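Subject: Re: [sakgate-paper] magazines, standing up or lying down?

Typing this fast, bus in a bit, so excuse the mess. Read the whole thread last night and I want to answer Pentti's points before it all drifts off into scanners again.

Pentti Vuorinen wrote:

> I have my late uncle's run of the Flatidov Sun, plus his
> clippings, 2546 of them by his own card index. Everything
> is lying flat in piles in the spare bedroom. My wife would
> like the bedroom back by August.
>
> Three things I can't settle. Do magazines stand or lie?
> Does anyone still use paper clips or is that a crime now?
> And do I file by date, which is how he had it, or by
> subject, which is how I would look for anything?
>
> I have read four books on this and they all disagree.
>
> Pentti

OK. Standing or lying. It depends on how stiff the thing is and how full the holder is. That second part gets skipped every time. A magazine on its own in a wide slot slumps, spine takes a curl, and after a year or two it stays curled. Same magazine in a snug slot with its neighbors stands up fine for decades. I have gardening monthlies from my mother's house that have stood since before I could read and they're flat as boards.

Newspapers lie down. Always. No exceptions from me on that. The Sun was on newsprint the whole way through as far as I know, so those go flat, in shallow boxes, not piled up to your waist. Bottom ones get crushed and the folds go. If you fold a paper, fold it where it was already folded and nowhere else. 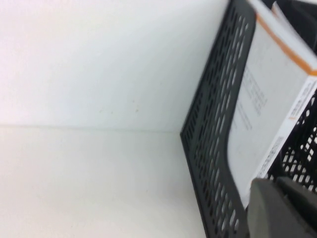 Thin stuff, pamphlets, stapled programs, seed lists — put a stiff card behind every few of them. Cereal box is not great, it's acidic, but for things you don't plan to leave to a museum I won't tell you off. Proper archival board is dear. I bought one pack three years ago and I'm still cutting it up into little bits like it was gold leaf.

Paper clips. Take them off. All of them. The plain steel ones rust right through the page and leave that brown loop, and the plastic coated ones aren't much better once the coating cracks. Same with rubber bands, which go to toffee and then to something like glass. Work over a tray so you don't find them in your sock later. Staples I leave alone unless they're already rusty. Pulling staples tears more than the staple ever did. Someone on here said to pull every one, I thnk it was back in the spring, and I lost half a set of concert programs doing exactly that.

If things have to stay together, fold a sheet of plain paper around them and write on the outside IN PENCIL. Before you put the stuff in it. Otherwise you press through.

Holders next. You didn't ask but it always comes up. Open front or closed box? Open front for anything you touch every month. Closed for anything you don't. Dust is the whole argument. Holes and slots in the sides let air through, which I like in a damp house, but they also let in light, and a newspaper left next to a sunny window will show you a nice row of brown stripes. Ask me how I know. Keep them off the window side of the room, or turn them.

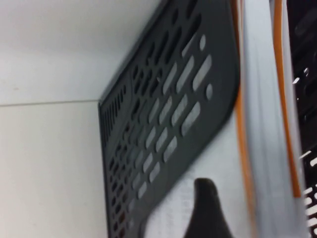
And leave a finger's width at the back, off an outside wall. My downstairs wall sweats in winter and you would never guess it from the front. I only found out when I pulled a box away and the back of it was soft.

Don't fill a slot all the way either. You want to be able to get a hand in and take one out without dragging two more with it. Torn covers come from that more than anything else. Grab the middle of the spine, push the neighbors back a bit, then pull. Not the top of the spine!! I say this to my son weekly.

Now date or subject. Keep your uncle's order. Really. He made a card index, the index points to the order, if you shuffle the one you kill the other. Then make a second list of your own by subject, on cards or in a notebook or on the computer, whatever, and have it point back to his numbers. Boring job but you can do it in front of the tv. I did almost 3000 of my dad's recipe cuttings that way over one winter and it was kind of restful by the end. Kept finding the same plum cake.

Don't renumber. If there's a gap, leave the gap. If you find an extra, give it the number before plus an "a".

As for the four books disagreeing, they're written for different people. The ones by library folks assume you have a cold dry room and a budget. The ones by tidying folks want you to throw it all out. Somebody in the middle wrote a good short one but mine's out on loan and I can't bring the title back. Will post when I get it. Books about filing end up in the filing, by the way, I keep all my how-to books flat near the desk till I'm done with them and only then find them a shelf.

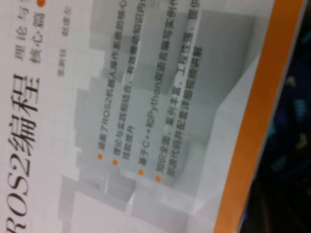

sakgate-paper digest, issue 237, p. 2

Continued, sorry, the list cut me off, too long as usual.

Boxes. Modport had flat newspaper boxes last year, plain gray, came folded. The lids were a bit tight on mine but they loosen up. Measure the Sun folded AND open before you order anything, it changed size at some point and I'd bet the early ones stick out. Buy two, try them, then buy the rest. I did it the other way round and have a stack in the hall that fits nothing I own.

Label the short end, not the lid. Lids get swapped. Date range, first and last clipping number, your initials. That's plenty.

On the August thing — get the papers boxed first and leave the clippings for after. The papers are what's taking up the bedroom. Clippings will go in a few shoebox size boxes and can sit under a table while you do your second list. Your wife gets the room, you get the winter.

One slot holder on the desk for whatever you're working on that week, and when it's full, stop and put it all away. That's my only real system. Bigger holder just means bigger mess.

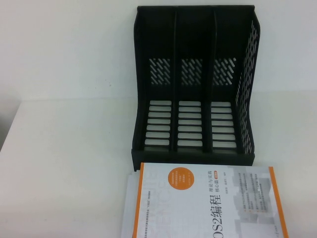 Three-slot file holder, open side to the front, and a paperback.

Somebody asked off list about the smell. Open box, dry room, a few weeks, a dish of baking soda nearby but NOT touching the paper. No sprays, no dryer sheets. If it smells of mold and not just of old, keep it away from everything else and ask again here, there are people on the list who know more than me about that.

Also the swap table at Sakgate is still on, same hall, doors at nine in the morning. I'll bring the leftover gray boxes if anyone wants them. Free, just take them away please. Pentti if you're coming bring a couple of the early Suns, I'd love to see the size of them, and the card index too if you don't mind it leaving the house.

Bus. More tonight maybe.

M.

> PS He used a blue pencil for the numbers and some have
> faded. Should I go over them?

No!! Write the number again small in ordinary pencil next to it, leave his alone. Ok going now.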